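# Die Gemeinschaft gibt es jetzt auch in Raten

166 Menschen sitzen am Samstag in der Halle von Haltham und sollen ihrem Nachbarn in die Augen schauen, ohne zu sprechen. Mein Nachbar heißt Donnie Halliday, war früher Vermesser und kommt zum sechsten Mal. »Beim ersten Mal habe ich geweint«, erzählt er später an der Teestation. Und jetzt? Er überlegt lange. »Jetzt weiß ich, wann der Gong kommt.«

Das Treffen nennt sich Surine, nach einem Wort, dessen Herkunft mir drei Leute auf drei verschiedene Arten erklärt haben. Es geht um Bewusstsein, um Wandel und um eine »neue Kultur des Miteinanders«. Ein Ticket kostet 600 Pfund, Unterkunft nicht inbegriffen. Wer das nicht auf einmal aufbringt, darf in acht Monatsraten zahlen. Sheena MacKinnon, die das Treffen mit ihrem Bruder Ruaridh leitet, nennt das »Teilhabe«. Bei jedem Möbelhaus hieße es Finanzierung.

Ich will nicht ungerecht sein. Die Gespräche beim Essen waren offener als auf den meisten Fachtagungen, und die Suppe war gut. Aber was hier als Reife gilt, wird nach Stufen sortiert, und wer nachfragt, landet erstaunlich zuverlässig auf einer unteren. Als Kulsoom Memon, Psychologin und zum ersten Mal dabei, wissen wollte, woran man eine höhere Stufe denn erkenne, bekam sie zur Antwort, die Frage komme aus dem Kopf. »Woher denn sonst?«, sagte sie. Ein paar lachten, Ruaridh MacKinnon nicht.

Am Nachmittag lief der Vortrag über das Wohnen der Zukunft. Calum Morrison will in Sidadham ein Haus für Gleichgesinnte bauen, mit gemeinsamer Küche und einem Raum der Stille. Nach Kosten und Trägerschaft gefragt, sprach er von Vertrauen.

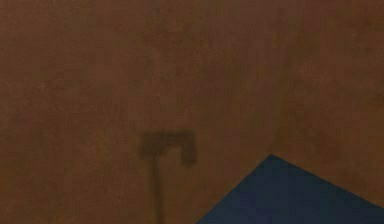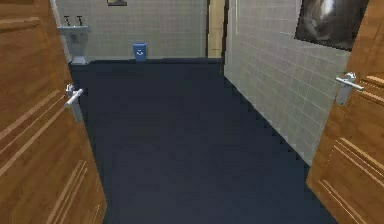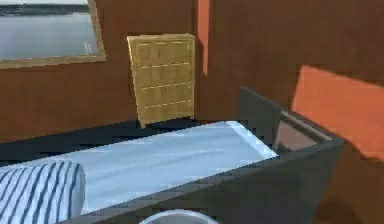
*Computergenerierte Innenansichten*

Vielleicht liegt darin der Kern meines Unbehagens. Vertrauen ist in Haltham die Antwort auf alles, auf Baupläne, auf Ticketpreise, auf die Frage, wer eigentlich entscheidet. Einen gewählten Vorstand hat Surine nicht. Es gibt einen »Kreis«, und in den wird man gerufen. Von wem, konnte mir auch Donnie Halliday nicht sagen, und er wartet seit Jahren darauf.

Gegen neun am Abend wurde noch gesungen. Kulsoom Memon war da schon abgereist, Halliday füllte am Eingang das Formular fürs nächste Jahr aus. Bei der Zahlungsweise kreuzte er Raten an.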